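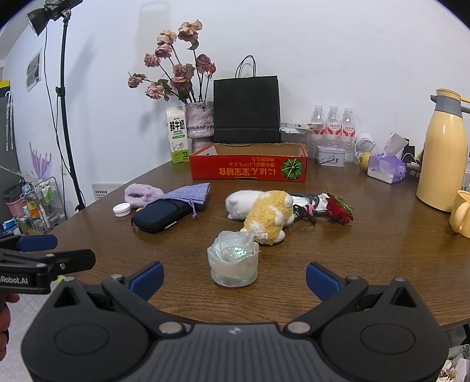

Blue pads open either side of the crinkly cup-shaped plastic thing, second gripper coming in from the left

From: Ayodele Ogunleye
To: Mornilholm workshop list
Date: 2023-02-19
Subject: Re: [mornilholm] Pads slipping on thin plastic

Hello Lucero, and hello everyone else who has been following along,

Sorry for the slow reply. I wanted to have a proper go at this before writing, and then the printer had one of its sulks and I lost an evening to unblocking the nozzle. Your message is quoted here so people joining in don't have to dig for it.

Lucero Bermúdez wrote:
> I've built the hand-held gripper from the files on the Peng page and it
> works nicely on anything solid. Wooden blocks, a tin, a lemon, all fine.
> As soon as I try it on something thin and crinkly it either slips off or
> squashes the thing flat. I have tried rubber bands round the pads, which
> helped for a bit and then rolled off. Is it the pads, the spring, or me?
> Also, one of my finger arms has gone stiff at the pivot and I'm nervous
> of slackening the screw in case it all falls to bits.
>
> Lucero

It isn't you! I had just the same trouble, and I think it's mostly the pads with a bit of spring mixed in. I've been practising on the round table at home with one of those crinkly see-through plastic things, shaped like a cup, and it is a horrible little object to pick up. It has next to no weight to it, so if one pad touches before the other it simply skates off across the table, and if you chase it you end up knocking over everything else you own. The plush dog makes a very good backstop, by the way, and I do recommend a soft toy of some kind behind your target.

Pads first. Mine are the blue ones, printed in the soft filament from Greden, and I did three lots before I was happy. The first were printed solid and were hardly better than bare plastic. For the second I dropped the infill right down, and they were so floppy that they folded back on themselves. The ones I'm using now are somewhere in between, with two walls and a thin skin on the gripping face. I also gave that face a light rub with fine sandpaper, which took the shine off and made more difference than I expected. If you'd rather not print another set, Cludetti sell a soft sheet with a sticky back that you can cut with scissors, and I used that on my first pair for weeks.

Now the spring. The one in the parts list is far too strong for this sort of job. I swapped mine for a lighter one out of the drawer of odds and ends and the squashing mostly went away. You do lose some grip on heavier things, so keep the old one safe in a labelled bag. (I did not label mine, and spent a good while trying springs one by one on the kitchen worktop.)

As for your stiff arm, please don't be nervous of the pivot screws. There are the two round ones along the top edge of the body, one to each arm, and slackening them a quarter turn won't make anything drop off. Back the stiff one off until the arm swings under its own weight, then nip it up just until the wobble goes. If it's still tight after that, take the arm out and look inside the hole for a little whisker of plastic. Mine had one, and a twist with a drill bit held in my fingers cleared it.

I've been keeping a tally of practice tries, because I am that sort of person, and before the new pads I was getting 11 clean lifts in every hundred, which was rather disheartening. I've done 273 tries with the new ones so far and they are going much better, though I won't quote a figure until I reach 1,000 and can compare like with like. It's easy to fool yourself on a good evening.

One last thing about how you hold it. Come in low and slowly with the fingers wide open, and stop when the thing is sitting between the pads before you begin to squeeze. I was closing as I moved, and I'm sure that was half my trouble.

If you'd like a set of my pads to try, Lucero, send me your address off list and I'll pop a pair in the post. I've plenty of the soft filament left. And could whoever borrowed the small hex keys from the workshop please put them back in the top drawer? I'd like to do my second pair of arms there next time I'm in.

All the best,
Ayodele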